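Sábado, 2019-09-21

Por la mañana he terminado con la nevera pequeña. La he vaciado entera - dos yogures caducados y la mostaza - y he pasado un paño con bicarbonato por las paredes. Las ranuras laterales son lo más pesado. La planta sigue encima, no encuentro mejor sitio para ella.

Después, la mesa negra. Quería dejar de una vez la bandeja de compartimentos en su sitio, la que compré en Bellby en mayo. En Flirier tenían una más barata pero sin divisiones. La idea es guardar en ella los tornillos y las arandelas, que ahora están en una bolsa de 100 mezclados con todo.
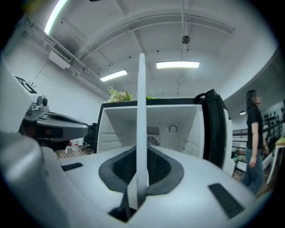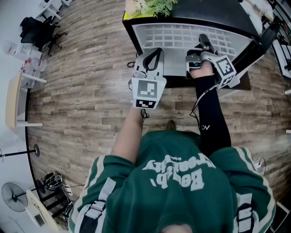 Última modificación de la página: ayer por la noche, 22:40

La nevera, con la puerta negra abierta y nada dentro. La bandeja blanca, sobre la mesa, con las plantas artificiales al fondo.

Por la tarde he medido la pared para la balda. Salen 1020 mm, así que el tablero de Egger hay que cortarlo. He apuntado tres cosas para el lunes: tacos, lija fina y un enchufe con interruptor. También falta contestar a Ciltimness por lo de la factura.

He cenado tarde, tortilla y pan.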